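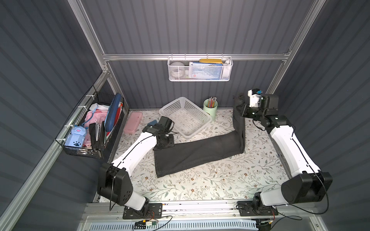
Household Tips: Folding Jeans, with Notes from the Wellska Open Day

The Wellska Home Skills Center opened its workshop to the public this spring, and the folding demonstration drew the longest line of the day. Two robot arms worked on a pair of dark jeans at a covered table. Hilkka Mäkelä, who teaches the center's laundry and clothing care course, stood beside the table and explained how the same job is done by hand. Her advice is set out below for readers who were unable to attend.

Before folding

Empty all pockets and close the zipper and button. Shake the jeans once from the waistband, then lay them on a flat surface with the back pockets facing up. Smooth the seat first and work toward the hems. A crease left in the seat will show through every later fold.

Choose a surface at hip height. A bed is too soft for the purpose and tends to pull the legs out of line. A cotton cloth over a table keeps the denim from sliding.
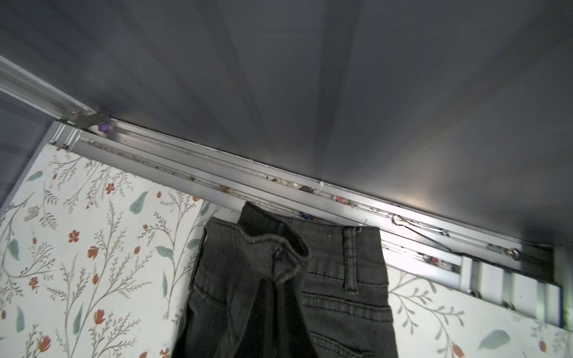 WELLSKA, 9 March 2023

Visitors were admitted to the demonstration in groups of 13, and each group stayed for 20 minutes. Craig Dow of Kumeter, the firm that arranged the program, opened each session with a short talk on how two arms share one garment. One arm may hold the cloth while the other moves it, and the same division of labor serves a person well. Keep one hand still on the fabric whenever the other is pulling.

The basic fold

Bring one leg over the other so that the side seams meet. Tuck the point of the seat inward to make a straight edge. Take the hems up to just below the waistband, smooth the fabric outward from the middle, and fold the length in half again or in thirds, according to the depth of the drawer.

Heavy denim should be pressed flat with the forearm between folds. Ms. Mäkelä advises against pressing with the fingertips, as this leaves ridges along the seams.
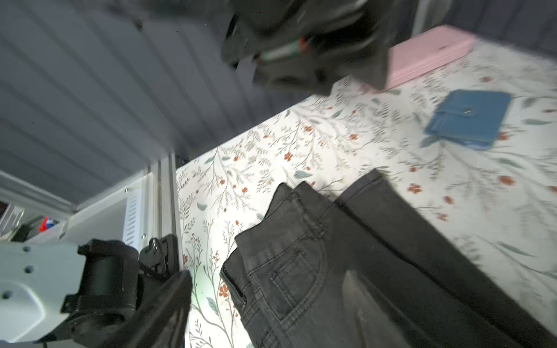 Dark jeans on the floral table cover, with a blue wallet farther back.

Keeping the work area in order

Small belongings should be moved well clear of the garment before folding begins. Wall baskets are useful for this, as they leave the table free and can be reached without turning around. Brush off the table edges at the end of each session. Grit collects in any groove and will find its way onto clean laundry.

Jeans that are worn often may be stored upright in a drawer, folded edge up. Pairs kept for another season should lie flat, with the heaviest at the bottom of the stack.

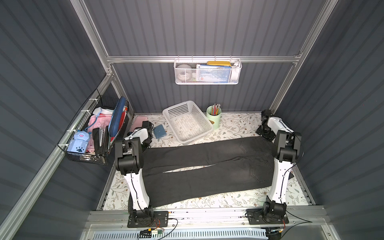
Should jeans be turned inside out before they are folded?
Turn them inside out for washing and drying, then right side out for folding. The outer seams are easier to line up, and the pockets can be checked a second time.

Further sessions

The center will repeat the demonstration in September in the Illen Room. Places are limited to 56 for the day, and reservations may be made at the front desk. Visitors who wish to practice by hand are asked to bring one pair of clean jeans. The Qaisi entrance has step-free access and should be used by anyone arriving with a stroller or wheelchair.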